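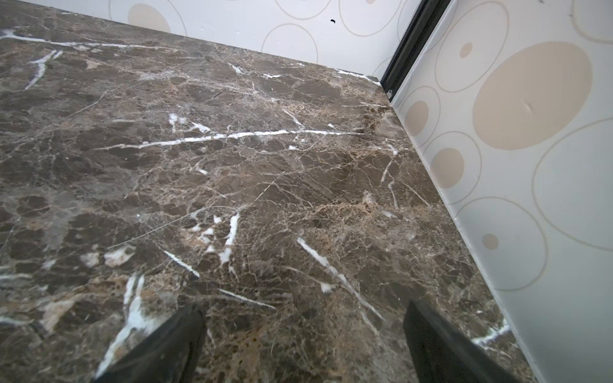

Teaching by Hand: An Afternoon with Lenka Koubek

Last updated: February

I got to Unthorpe on a Wednesday with a notebook, a bag of pastries and a list of questions that turned out to be far too polite. Lenka Koubek had already started without me. She had a controller in each hand and her eyes on the wrist view, two black fingers hovering over brown marble, and she waved me into a chair with her elbow.

"Sit, sit," she said. "I'm trying to go slow. I'm terrible at going slow."

Lenka drives robots for a living, or that's how she explains it to her mother. She steers the arm through a job by remote control, over and over, and the recordings go to her colleague Zsófia Veres, who trains the model on them. This month's job is wiping down a stone counter. I asked how many runs they needed.

"We said 300," Lenka told me. "We have 317 and Zsófia wants more. She always wants more!"

I had assumed the marble was there to look nice (it does look nice, all those white veins wandering through the dark brown). Lenka laughed at me for that. She picked it because it's awkward. "The white bits look like something you should clean up," she said. "A crumb, a thread, a streak of milk. And the polish catches the light. If I only ever show it a plain gray table, what has it learned? Gray tables."

The walls get the same treatment. They're white with beige circles and thin gray rings, and she wants the arm to see that pattern and not care.

I wanted to know what makes a good demonstration, and she put the controllers down for this one. "Don't be clever. If I make a mistake, I fix it the way I'd want the robot to fix it, and I keep recording. People love to stop and start again – I did, for weeks. Then you've got a robot that has never seen a mistake and has no idea what to do with one."

She's also picky about the approach. Both fingers should come in angled toward each other, at the same height over the stone every time, and she hates a run where the operator dithers before going down. "The model copies the dithering," she said. "It's very loyal."

Before this she worked at Brenden, where they did it all by hand. You took hold of the arm and walked it through the motion like a dance partner. I asked which she liked better and she went back and forth for a while. Grabbing the arm gives you a better feel for the contact, she thinks, and new people pick it up in 20 minutes. But your own hands and sleeves end up in the recording, and by four o'clock your shoulders hate you. With remote control you feel less, so you have to learn to look.

"The corner is where I look hardest," she said. "Where the stone meets the side wall there's a seam, and from the wrist it comes at you on a slant. My first tries back there were awful. I kept thinking I had more room than I did."

Zsófia joined us for the last pastry and disagreed with nearly everything, very cheerfully. She'd throw out a third of the runs if Lenka would let her. "Lenka keeps the messy ones because she's fond of them," she said. Lenka said that was true, and that she was keeping them anyway.

Then they let me have a go. I managed to steer the arm left when I meant right, twice, and Zsófia asked very kindly whether I'd mind if they didn't save it.

More interviews
Lederbridge: a night shift with the sorting arms
Why Tudose still teaches by hand
593 short demos or 20 long ones? Readers write in

We use cookies to remember your settings and count visits. By continuing to read, you agree to our cookie policy.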